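Ticket: episodes rejected at review, rule 4 (basket hold) – produce aisle task
Status: reopened, then closed
Project: Gromine
Site: Breltau, produce aisle
Priority: normal

Opening this again because the last ticket got closed with "works for me" and it does not work for me. The reviewers at Kuseck keep bouncing our shopping episodes under rule 4 of the handling rules, the one that says the basket stays held by the handle or the rim for as long as the other arm is moving produce. We've logged 1,396 episodes on this task so far and the last batch of 500 came back with 51 rejects. I went through every single one over two evenings (there was pizza) and most of them look fine to me, so either I'm reading the rule wrong or the checker is.

What I ruled out first, so we don't go around in circles: gripper calibration is good on both sides, the clocks match, and I re-ran the checker on the newest build. Same 51.

Next I pulled a few moments to compare against the wording. The carrots one got flagged as "basket unstable," which I don't agree with at all. 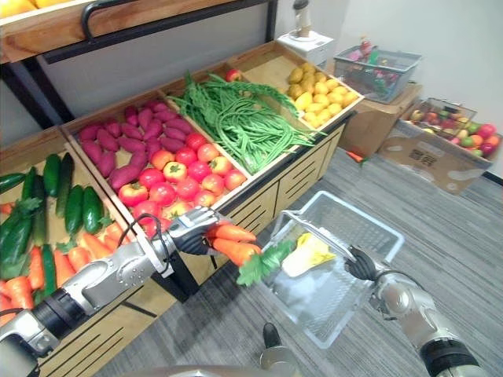 Carrot transfer, left arm over the gap, right gripper on the basket handle. Flagged, rule 4.

The rule says held. It's held! What the checker doesn't like is the tilt. There's a tilt limit in the config that came over from the Rastogi bin-picking setup, where the container sits in a fixture and any lean at all means trouble. Our operators bring one side of the basket up toward the display on purpose, and I'd call that good practice, what with the shorter drop. Nothing in the written rules says the basket has to be level. I read them again on Tuesday, including the appendix, which I don't recommend.

So that was cause number one. I loaded the limit from our own config and 34 of the 51 passed. Nice, but not the whole story.

The leftovers were a different animal. Those were coming back as "no active hold" in the stretches between picks, when the free hand is on its way somewhere and not carrying a thing.

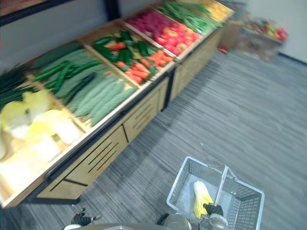 Corn in the basket, right gripper clamped at the base of the handle, left gripper slightly open. Flagged, no active hold.

I stared at that one for a good while. The checker looks for the hold at the top of the handle arc and gives up if the gripper is anywhere lower. The base of the handle is allowed, it says so in the second line of rule 4 – somebody just never put it in the code. I added the base as a valid contact zone and re-ran the leftovers. All but a handful cleared.

The handful that stayed rejected, I now think, should stay rejected. They're a real rule 6 problem (keep clear of furniture that isn't part of the task) and they were only showing up under rule 4 thanks to the way the report lumps reasons together.

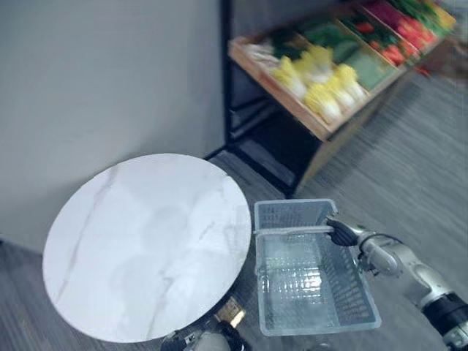 Rule 6 is the one I'd like tightened up, because "clear of furniture" has no distance in it and every operator here has their own idea of what that means. I asked around and got answers from a finger's width to a full arm's length. With the empty basket hanging by its rim next to the round marble-pattern table, the gap is down to nearly nothing, and I couldn't tell you from the rules whether that's a pass. The grip itself is fine, fingers curled over the edge just like the rule wants. It's the distance that needs a number, and I'd rather have a strict number than keep guessing!

What I changed, for whoever picks this up next:

tilt limit now read from the Gromine config and no longer from the Rastogi one
base of handle added as a valid contact zone, same as rim and top of handle
report prints one reason per line, so rule 6 stops hiding behind rule 4

Still open: a distance for rule 6. I sent a separate request to Kuseck for that. Until they answer, please don't mark those episodes as passed by hand – leave them in the held folder and put your initials in the comment field.

Closing this one. If you see "basket unstable" again on a fresh batch, check which config got loaded before you write to me.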